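Müllbeutel und andere Kleinigkeiten

Seit dem Umzug in die Gretedard schiebe ich die kleinen Ecken vor mir her, und die hinterm Trennwändchen war die schlimmste von allen. Im Juli wollte ich schon ran, na ja.

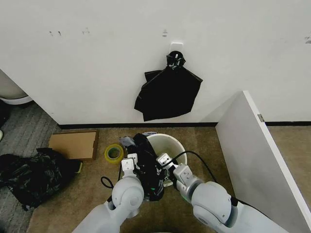

Müllbeutel sind bei mir so ein Thema, ich finde nie einen, wenn ich ihn brauche! Jetzt hängt einer griffbereit am weißen Klebehaken an der Wand, einfach oben verknotet, und das gefällt mir besser als jede Schachtel im Schrank. Den Haken habe ich bei Laaksonen mitgenommen, im Zweierpack für 90 Cent.

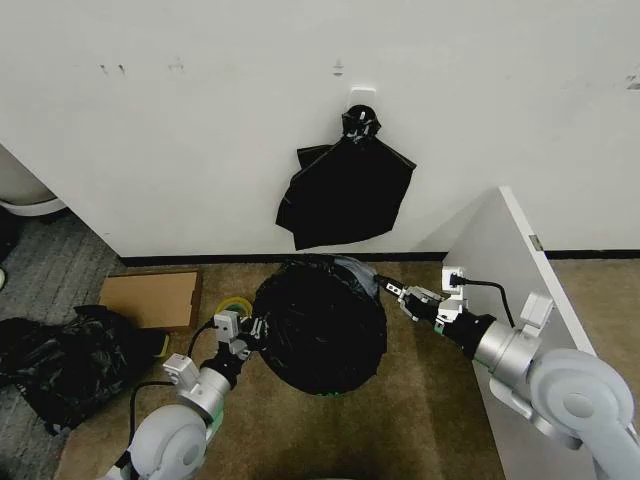 Den Rand vom Beutel schlage ich übrigens immer großzügig um, so hat es meine Oma schon gemacht (und die hatte strenge Ansichten über Mülleimer). Das Klebeband und die Pappe wandern als Nächstes in den Keller, versprochen.
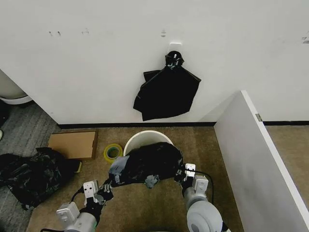 Was noch fehlt

Ein bisschen Farbe für die Flecken an der Wand und ein Deckel, vielleicht der von Gavix.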